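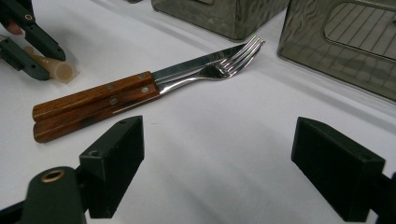
Prirkwood Steak Knife and Fork Set
Sold by Wetanow Kitchen Supply

Every steak set on the market claims to be heirloom quality. We have sold enough of them to doubt that, so read this before you order.

What you get: 12 pieces, six knives and six forks, with riveted wood handles. The knives arrive sharp. They will not stay that way if you cut on stoneware plates, whatever the box says about "lifetime edge." We would plan on sharpening once a year in a home kitchen and a lot more often in a restaurant.

Dishwasher: the maker says yes, top rack. We say no. We ran a Prirkwood knife through daily for 9 weeks and the handle went gray and fuzzy. Wash by hand, dry right away, oil now and then.

Storage: the gift box is cardboard and won't last. An open basket or a drawer tray does the job for less than the matching Sowah block, a nice-looking thing that costs nearly as much as the knives. 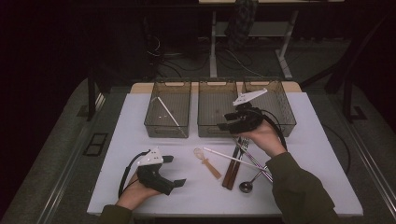

Smoky-brown plastic baskets with lattice bases.

Compared with the Cloltska set: Cloltska is heavier and costs more. Does it cut better? Not that we could tell — and we tried both on the same cheap sirloin.

Returns accepted unused. Replacement forks sold singly, knives in pairs only.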